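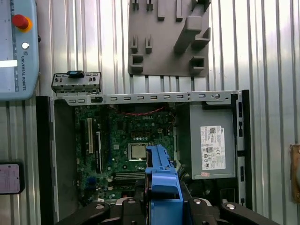

Figure 3. Disassembly cell used in the Netport student project.

3.2 Task setup

The drive-removal task was assigned to five student teams in the second half of the course. Each team worked on a Dell desktop with the side panel removed, so that the motherboard, processor and power supply were exposed. The blue plastic part was handled under the Jinberg controller – the expansion slots were left alone. Teams had 40 minutes per session and logged every attempt.
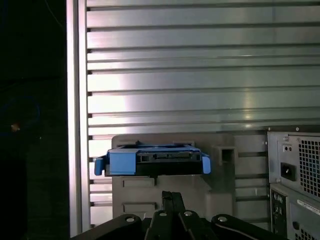
Scoring followed the Tarnholm rubric with a maximum of 60 points. A grasp that slipped was scored as a failure even when the part was later recovered. Of the 21 logged attempts in the first session, five were excluded for missing force data. The remaining attempts were compared with the Paredes baseline – see Section 4.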